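Pedal steel at home: which tuning, and is a student model worth it for country?

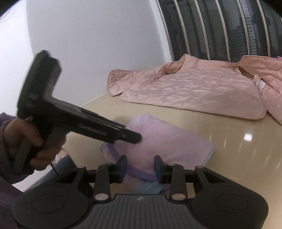 Posted by capo_second_fret in Instruments and Playing

I've played acoustic guitar for years, mostly country standards and a few newer things, and I sing a bit at the open night in Flillville. There are plenty of guitarists there already and hardly ever a steel player, so I've been thinking of learning pedal steel. I can read chord charts, I can work out a Nashville number chart if it isn't too quick, and I have decent timing. I have never played slide of any kind.

There are two instruments I could get. One is a Rendier student model, single neck, ten strings, three pedals and one knee lever. The other is an older Gevmont with three pedals and four knee levers, which costs a good deal more and is a long drive away. The seller says it was set up recently but I wouldn't know how to check that.

What I want to know is this. Is one knee lever enough to play the usual backing parts on slow country songs, or will I run out of notes? Should I be learning E9, or is C6 more useful if I also like western swing? And how long before I could sit in with other people without spoiling the song? I live in a flat, so most of my practice would be in the evening with headphones.

I've also been told to buy a lap steel first. I don't mind doing that if it really helps, but I'd sooner not pay for two instruments.

Posted by thumbpick_and_two

E9. Nearly every steel part you have heard on a country record is E9, and nearly all the lessons are written for it. Learn C6 later if you still want it. You can play a fair bit of swing on E9 anyway, using the sixth chords.

I started on a student model with one lever and I would not do it again. It isn't that you can't play anything. Pedals A and B will give you most of the sound you're after, and you can back a singer on a three-chord song with those two and nothing else. The trouble is the lever that lowers your E strings. If the Rendier's one lever is the E lower, you have no E raise, and the raise with the A pedal gives you a major chord three frets up from the open position. You will want it within a few months. Every lesson book I own assumes you have both.

So I would go for the Gevmont if you can afford it. Ask the seller these before you drive over:

Does every pedal return to pitch when you let go? Press it, release it, and look at the tuner.
Do the knee levers have any slop before they start to pull?
Are the changer fingers clean? Old oil goes sticky and the strings come back sharp or flat.
Does the volume pedal crackle, and is it included?
Is the case there, and do all the legs and pedal rods come with it?

If a string doesn't come back in tune it is often a small adjustment with a nylon key at the end plate, but let the seller show you. Don't take his word for it.

Skip the lap steel. It teaches you bar control and that's useful, but you'll learn that on the pedal steel just as well.

For sitting in, I practised for over 12 months before I played in front of anybody. I kept it to fills at the ends of lines and stayed out of the way of the singing. That is still most of the job.

Posted by lowtuned

get the cheap one. you can sell it if you hate it. also headphones are fine, i used a small practice amp with a headphone socket

Posted by dobro_drift

I agree on E9 but not on skipping the student model. A lot depends on whether you'll stick at it, and you can't tell that yet. I know the single lever is a limit. It took me the best part of a year to reach it, and until then I was busy with my right hand. Blocking is the hard part. If you can't stop the strings cleanly between notes, four levers won't make it sound any better.

What I would do is spend the difference on a few lessons with someone who plays, in person if possible. Two or three is enough to get your hand position right. I taught myself from videos and had to undo a bad habit with my picking hand later, and it was slow work.

A few other things. Sit at a proper height. If your knees are jammed against the levers you'll press them by accident. Wear the same shoes every time you practise, thin soles if you have them. Keep the bar straight and look at it from directly above, because you will play flat if you look from behind.

For tuning, don't tune everything straight to the meter. The thirds sound sour against the roots that way. There are charts of offsets for E9 and most players use one of those and then adjust by ear. With a bass player and a keyboard you may need to go closer to the meter again.

For songs, pick slow ones in G or A and learn the chord positions first with no fills. Play 8 bars of plain chords with the volume pedal, in time, and record yourself. Then add one move, such as pressing A and B together as you go to the four chord. When you can do that through a whole song without looking at your feet, go down to the open night and ask the guitarist which key he's in.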